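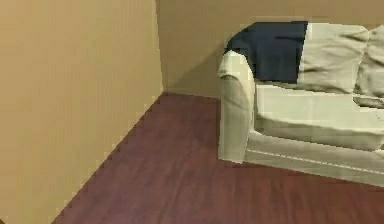
Re: Damp smell under the stairs, any ideas?
Sent to: Fliltlow old houses list
15 August 2021

Hello all,

Sorry for the slow answer, I only read the list properly at weekends and there was a lot of chat about gutters to get through first!

> We moved in last March and the cupboard under the stairs has smelled
> musty ever since. The house is a 1961 semi with solid floors at the back
> and boards at the front. Two firms have been round. One wants 1272 pounds
> to inject the walls, the other says 890 for "treatment", which he
> wouldn't explain. Neither of them lifted a board. Has anyone here had
> this and got rid of it without all that?

Yes, me, and please don't sign anything yet. Ours is much the same sort of house and the smell was so bad the first winter that I stopped keeping coats in there (my good wool one never came right, I gave it to the dog in the end). I had a man out as well, with one of those little meters with two pins that beeps, and it beeped at everything, and he had a form ready for me to fill in before he'd finished his tea.

What I did was go round the outside first. At the front we have air bricks low down, and two of them were buried behind a flower bed that somebody had built up against the wall years ago. I dug the soil back until it was well below the bricks, poked the muck out of the holes with a bit of old coat hanger and left it all alone for a month. The smell was a good deal better by then. Not gone, but I could open the cupboard with visitors in the house.

The rest of it was the floor inside. The last people had laid a sheet of vinyl in the cupboard right up to the skirting and the boards underneath were quite soft at one corner. I took up the vinyl and two boards and had a look with a torch. Lots of builder's rubble down there, old plaster and a newspaper and half a milk bottle, piled up so high it was touching the joist. I filled nine sacks. My knees have not forgiven me.
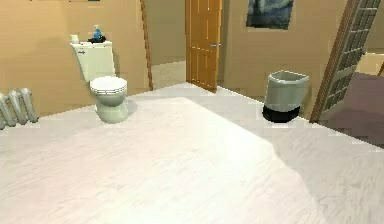 The other thing I'd ask is whether you have any pipes running through there. We had a heating pipe with a joint that wept, only a tiny bit, and you'd never have seen it from above. I found it by laying sheets of kitchen paper under every joint overnight and checking them at breakfast. If you've got a water meter, turn everything off at bedtime and write down the number, then look again before anyone puts the kettle on.

All in, I spent 300 pounds, and most of that was a plumber for the joint and a joiner for the boards. I did buy a dehumidifier, a Zuleo, second-hand off a neighbour, and ran it in the hall with the cupboard door propped open. It's noisy! I wouldn't sleep near it. My sister swears by her Tondo but I've never tried one so can't say. I'd leave buying anything like that until you've cleared the air bricks, or you'll only be drying out the garden.

If you do want someone to look who isn't selling you the cure, ask for a surveyor you pay by the hour. I used Mac an tSaoi, the small office over the baker's, and they wrote me two plain pages with no mention of injecting anything. They were booked up for weeks, mind, so ring early.

A couple of questions back to you. Is the smell worse after rain, or when the heating comes on? And is the cupboard on the side with the boards or the solid floor? If it's the solid side then half of what I've said is no use to you and somebody else had better chip in.

I've still got the long crowbar and a decent torch if you want to borrow them, just email me off list and I'll leave them in the porch.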